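Camgate's "smart wash" rebate sounds great until you do the math

23 July 2026

Households in Camgate will be able to claim up to $300 toward a new washing machine starting in September, under a plan announced this week by the city and its water supplier, Coughlan Water. The idea is to get older, thirstier machines out of basements and laundry closets and cut the amount of water the city goes through every day.

It's a nice idea. It was a nice idea when the same supplier tried something close to it with toilets, and we're still waiting to see the numbers from that one.

The rebate comes with conditions, and there are more of them than the announcement lets on. The new machine has to be on an approved list. The old one has to be hauled away by a contractor picked by Coughlan, at the customer's expense. And the household has to sign up for Skilley, a phone app that logs water use through the meter and sends out tips and "usage nudges." Drop the app within 20 months and the supplier can ask for the money back.

That last part is on page 48 of the program rules. It isn't in the press release, and it isn't on the flyer that went out with the July bills.

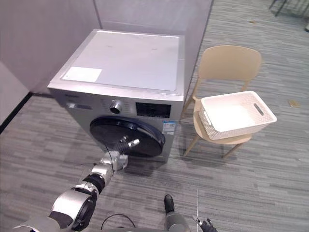
A front-loading washer. Only front-loaders will qualify for the Camgate rebate.

Coughlan says the average household that switches will save $982 over the life of the machine. We asked how that figure was worked out. A spokesperson sent back a one-page summary, which assumes a top-loader of the oldest and worst kind, a family running it every single day, and water rates that climb every year. Rates are set with a good deal of input from Coughlan, so perhaps it knows something the rest of us don't.

We asked what the savings would be for a couple doing three loads a week. The company said it had not run that case. It also could not say how many homes in the city still have machines old enough to make the switch worth it. You would think somebody would want to know that before printing the flyers.

Then there's the price of the machines. The approved list, as posted, leans heavily toward the upper end of the market, and the full rebate is only paid on the most expensive group. Cheaper models get a smaller amount that the rules describe as "to be confirmed." Anyone on a tight budget, with a washer that still works fine, is being asked to spend a lot of money to get a little of it back.

Renters are mostly out of luck. The application has to come from the person named on the water account, and in a lot of Camgate's apartment buildings that's the landlord. Landlords can apply, one machine per building. A block with a shared laundry room and six washers would get help with one of them.

The city defends the plan by pointing to Prekau, where a similar rebate has been running for two years. Water use there did go down. It also rained a lot there in both of those years, lawn watering was banned for one whole summer, and the town's biggest commercial laundry closed. The Prekau report gives all the credit to the washers — the laundry gets a footnote.

None of this means the plan will fail. Newer machines do generally use less water than the old ones, and people who were about to buy one anyway will be glad of the check. Whether paying those people to do what they were going to do counts as saving water is another matter. The city says it will count every rebated machine toward its conservation goal, no matter what the household was planning.

As for the app, Coughlan says the usage data will be kept private and used "to improve service." The rules allow it to be shared with "program partners," who are not named. Asked for a list, the company said one would be available before the program opens.

Applications are due to open in September through the Coughlan website, with paper forms at the city clerk's office for those who ask. Money will be handed out in the order applications arrive, and the city has not said how big the pot is. Receipts dated before the opening day won't be accepted, so anyone shopping for a washer this summer might want to wait, or at least read page 48 first.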